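# Murkedar Recipe Cards

A plain-text collection of 469 home recipes, typed up from handwritten index cards. One recipe per file, plus a table that lists all of them.

Maintained by Wai-kit Chu. Last full update: Tuesday, June 25, 2024.

## What's in here

The cards came out of three recipe boxes bought at an estate sale on Murkedar Street. Most are in the same handwriting. A smaller set is signed "Fu" in the top corner and written in blue ballpoint, and a few were clipped from a church bulletin called the Gala and glued to a blank card. I typed up everything I could read. There were 7 cards too stained or faded to make out, and those are left out completely.

The layout of the folders:

- `cards/` has the recipes, one text file each
- `index.csv` has one row per recipe
- `notes/` has longer remarks on single cards, where I had something to say
- `units.txt` lists the old measures and what I took them to mean

File names are the recipe title in lower case with hyphens. When two cards have the same title, the second gets a `-2` on the end. Potato salad goes up to `-5`.

## Columns in index.csv

- `id`: a number, in the order I pulled the cards out of the boxes
- `title`: as written on the card, spelling included
- `box`: A, B or C
- `course`: my own label, see below
- `signed`: the name on the card, or blank
- `yield`: as written, often blank
- `oven_f`: oven temperature in Fahrenheit, if the card gives a number
- `tested`: yes or no
- `file`: path to the text file

The `course` labels are bread, soup, main, side, salad, pickle, dessert, candy and other. Gelatin salads are under salad because that is what the cards call them. I know some people will want them under dessert. Change it in your own copy if it bothers you.

## How the text was typed

I kept the original wording. "Oleo" stays "oleo." If a card says "bake till done" then the file says "bake till done" and `oven_f` is blank. I did fix line breaks, and I put each ingredient on its own line even when the card ran them together.

Things I added are in square brackets. Usually this is a missing unit, such as "2 [cups] flour," where the rest of the recipe makes it clear. If I was guessing there is a question mark inside the brackets.

Crossed-out words are kept between tildes when I could still read them. These are worth a look. The dinner roll card had the yeast changed twice, and the last number is the one that works.

Notes written on the backs of cards go at the bottom of the file after a line that says BACK. Phone numbers and street addresses were removed. First names were kept.

## Oven words

A lot of the older cards say "slow," "moderate" or "hot" instead of giving a temperature. I did not convert these in the recipe text. `units.txt` gives the ranges I use at home, which are 300 to 325 for slow, 350 to 375 for moderate and 400 to 425 for hot. Your oven may run differently. Mine runs cool on the left side.

Can sizes are the other headache. "No. 2 can" and "No. 303 can" turn up all over box B and neither size is easy to buy now. A No. 2 holds close to 2½ cups. A 303 is near enough to a regular 15 or 16 ounce can that you can swap it straight across.

## Testing

I have cooked 100 of the recipes and marked them `yes` in the `tested` column. Tested means I made it once, following the card as closely as I could, and it came out as something you could eat. It does not mean I liked it. Opinions are in `notes/`.

Kai-wen Chou tested most of the breads and all of the candy. The candy cards give stages (soft ball, hard crack) and no temperatures, so Kai-wen's thermometer readings are in `notes/candy.txt`.

Please do not use the canning and pickling cards as written. Several of them call for sealing jars with paraffin or leaving out the water bath, and neither is considered safe now. They are in the collection as a record. Look up a current tested method before you put anything on a shelf.

## Doughs and rolling

Box A is mostly baking, and the directions for shaping dough are very short. "Roll and cut" is about all you get. For the flat cookies I settled on a quarter inch, and for the egg noodles as thin as I could get them without tearing. The cards assume you know to flour the board. They also assume the dough has been chilled, which is only mentioned on the card for "Sugar Cookies (good)" and should be done for all of them.

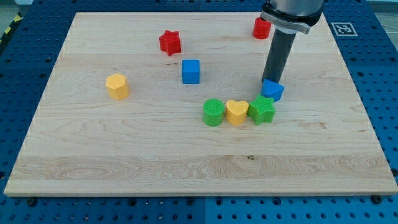

The noodle dough needs a long rest before rolling, at least half an hour under a bowl. Without it the dough springs back and you end up fighting it. The strudel card has the same problem and a worse recipe. I would skip it, or use the filling with store-bought sheets.

For pie crust there are eleven cards and they nearly all agree. The one with vinegar and an egg is the easiest to handle.

## Known problems

- Box C was typed first, before I had settled on the bracket rules. Some guesses in there are not marked.
- `yield` mixes servings, dozens and pan sizes. I have not cleaned it up.
- "Fanska Cake" appears in the index twice under two spellings. I believe it is the same cake but the sugar is different, so I left both.
- Fractions are typed as 1/2 in some files and ½ in others.

## Corrections

Send a correction with the file name and the line. If you think I misread a card, say so and I will go back to it and check. I still have all the cards, in their original order.

I am not adding recipes from outside the three boxes. A few people have offered their own family cards, which is kind, but they would need a collection of their own.

## Use

Cook from it, print it, copy it, sort it some other way. If you publish a piece of it, mention where you got it. No permission needed.

## Comments

**dottie_r**
My mother made the Fanska Cake with the larger amount of sugar and she always baked it in a tube pan. I haven't seen the name written down in forty years. Thank you for typing this up.

**Kai-wen Chou**
Small fix for the divinity card: I wrote down the reading in Celsius the first time. Corrected in candy.txt now.

**mapleleaf**
Is there a way to get just the soups? I opened index.csv and it's all squashed into one column.

**Wai-kit Chu**
When you open it, pick comma as the separator. Then filter the course column on "soup."

**mapleleaf**
That did it, thanks

**hank in ohio**
The ham loaf in box B says 700 for the oven. That has to be wrong

**Wai-kit Chu**
The card does say 700. I think she started writing the time and went on to something else. It should have had a bracket, so I'll add one. I used 350 when I made it.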